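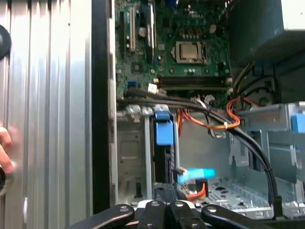 Valport school of harbour painting

The Valport school is the name given to a loose bunch of painters who worked in and near the harbour town of Valport, and I've been hooked on them ever since I bought a battered print at a jumble sale (it still hangs over my kettle!). They never called themselves a school, mind you. The label came from a dealer's catalogue and it stuck.

Most of the pictures are small oils on board, done outdoors and in a hurry, with a low horizon and masses of sky. 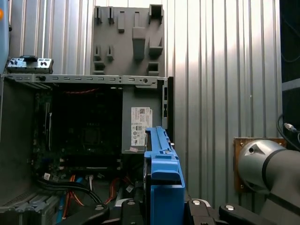 6 min read

Materials and colour

The thing I love most is the grey. They mixed it from a blue and a burnt orange, so it goes warm or cool depending on what sits next to it, and you'll spot it in the mud, the sails, even the gulls. Boards were often primed with leftover boat paint, and restorers grumble about that to this day.

Collections

The Vermeulen collection in Clerkport holds 553 works, and 38 of them are on the wall at any one time – I've been every July for years and still haven't seen them all. The sketchbooks are kept at Pundum, and you have to write ahead to look at those.

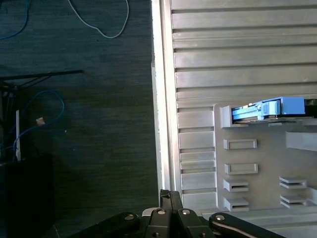

Article last updated 13/01/2018

See also: Clerkport etchers; Marine painting; Oil sketch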